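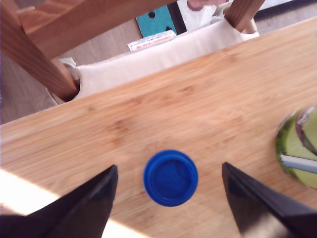 October, just after 6 in the morning

The jam diary continues! I was up before everybody again because the plums were on my mind (12 jars' worth, sitting in the cold porch in two buckets) and I knew if I left them one more day they'd go over. Aunt Zorica says you pick plums on her schedule or you don't get plums, so I picked them on her schedule, in the rain, in the wrong shoes.

First batch was too runny. I did the cold plate test like always and talked myself into believing it had wrinkled. It had not wrinkled! So back in the pot it went, and I stood there stirring and listening to the radio play the same song twice in one hour. The second boil was much better, dark and sticky, with that almond smell you get when you forget a pit or two.

Things to remember for next year:

– less sugar, it's too sweet with the ripe ones

– buy lids early, the store on Sendamska had none left and I had to go all the way across the river

– do NOT start at night
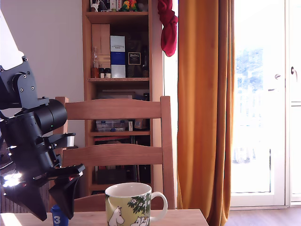

– ask Fatos for his long spoon back

Search recipes, people, posts Go

Afternoon, with coffee

Rok called while I was wiping down jars and we talked for ages about his move. He's got the keys to the new place on the hill and already hates the stairs – 200 of them from the bus stop, he claims, though Rok has never rounded a number down in his life. I promised him jam if he'd carry it up himself. He wants me to come stay before the snow, and I'd love to, but the train is such a slog and I still haven't finished the curtains for Mom.

Then I ate toast. A lot of toast. The heel of the loaf with warm jam on it is the best thing I've had all month, and I include the birthday cake in that.
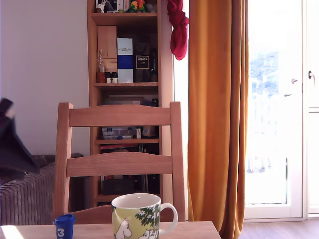
Posted by Krum Berisha in Diary, October

Evening now. All the jars have popped except one, so that one goes in the fridge and we'll be having plum jam on everything until it's gone. Taner came by for his and stayed for soup. He thinks I should sell them at the Bodine market, but I'd have to get up even earlier and talk to strangers, so no thank you!

Tomorrow is quinces, if my wrists hold up.

We use cookies to remember your settings. Accept Manage choices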